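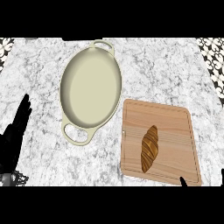
Figure 3. Rendered worktop in white marble with grey veining, with patterned tile at the upper corners.

4. Oral care habits and dental fear in adults

4.1 How the answers were collected

Adults who had not seen a dentist in the past year were asked about their daily oral care, their memories of dental treatment in childhood, and what would make them book an appointment. The questionnaire went out through four practices, at Ravport, Nestis, Hulme and Drilton, and was open until the end of September. It was sent by post to people on the recall lists, with a prepaid envelope. An online version was offered as well, and the wording of the two was the same.

In all, 1171 people returned a form that could be used. Forms with the whole brushing section left blank were set aside, as were those filled in by a parent or carer on behalf of someone else. A form with a few missing answers was kept, and the missing items were left out of the table for that item only. We did not try to guess what a person would have said.

A smaller group of 135 people agreed to a telephone interview. The interviews were carried out by Purificación Mateos, who had not worked at any of the practices and had no access to the dental records. Most calls took place after six in the evening, when people were home from work. Notes were typed up on the same night and read again the next morning, and unclear points were checked with a second short call where the person had agreed to this.

4.2 Brushing and cleaning between the teeth

Most people who returned a form said they brushed twice a day. The evening brushing was the one more often missed. Those interviewed gave ordinary explanations: falling asleep on the sofa, coming in late, or having brushed after dinner and then eaten again. Several said they knew they ought to brush last thing at night but thought of the morning as the one that mattered, as that was when they would be close to other people.

This link between brushing and being presentable came up in many interviews. People spoke of fresh breath far more readily than of gum health. When asked how they could tell that their teeth were clean, they mentioned the taste of mint, the feel of the tongue on the front teeth, or the look of the teeth in the bathroom mirror. Few mentioned bleeding, and some who did took it as a sign that they had brushed well. One man at Hulme had stopped using floss when his gums bled and had not raised it with anyone.

Cleaning between the teeth was much less regular than brushing. Some people used floss or small brushes only when food was stuck. Others bought them after a check-up and gave up within weeks. The small brushes were described as fiddly, and people were unsure which size they needed. Those who had been shown how to use them in the chair, with a mirror in their own hand, were more likely to say that they had kept going. A leaflet alone was seldom remembered.

Mouthwash was popular and was often used straight after brushing. Interviewees were surprised to be asked about the order. Rinsing with plain water after brushing was also common and was usually a habit learned in childhood. We return to this in the section on advice, as it is a small point that practices could mention without taking up much time.

4.3 Memories of treatment

Fear of the dentist was measured with a short set of questions on the form, scored from low to high. Higher scores went together with longer gaps between visits. This is in line with what the staff at the practices expected. The interviews were more useful in showing what the fear was about.

Pain was part of it but was rarely the whole account. People remembered being held still, being told off for crying, or being told that something would not hurt when it did. They remembered the smell of the waiting room and the sound of the drill through the door. A woman at Drilton could describe the ceiling above the chair in detail but could not say what treatment she had been given. Others had no bad memory of their own and had picked up the worry from a parent.

Shame was the other strong theme. People who had stayed away for a long time expected to be scolded when they went back, and the longer they left it the worse they thought it would be. Some had put off a visit until their teeth were in a better state, and tried to bring this about by brushing harder. Brushing hard was also reported by people with sore necks to the teeth, though our data cannot say whether one led to the other.

Fearful people did not, on the whole, neglect their teeth at home. Among those with the highest scores there were many who brushed more than twice a day and who spent a good deal on pastes and rinses. In interviews they described this as a way of keeping out of the chair. It follows that a careful home routine should not be read by staff as a sign that a patient is at ease.

4.4 What would help

Interviewees were asked what a practice could do to make a first visit easier. The most frequent request was for an appointment with no treatment in it, only a talk and a look. Next came an agreed hand signal for stopping, and being told what was going to happen before each step. A few people wanted the opposite and preferred to hear nothing at all until it was finished. Staff would need to ask.

Cost was raised often, even though there was no question about it on the form. People did not know what they would be charged and did not like to ring up to find out. At Nestis the prices were on the wall in the waiting room, where a person who never came in would not see them.

Opening hours mattered less than we had thought. Those who worked shifts asked for early or late appointments, but most of the others said they could have found the time. Text reminders were liked by people who already attended. For those who had stayed away, a reminder that gave no name to ask for was easy to ignore, and several had deleted a number of them unread.

4.5 Limits

All the answers describe what people said they did. No one's teeth were examined for this study, and people tend to report more brushing than they do. The recall lists leave out anyone who had never registered with a practice, and that group may well be the most fearful. Memories of childhood treatment were given many years later, and we had no means of checking them. The Ravport practice had changed hands shortly before the forms were posted, and its recall list was less complete than the other three.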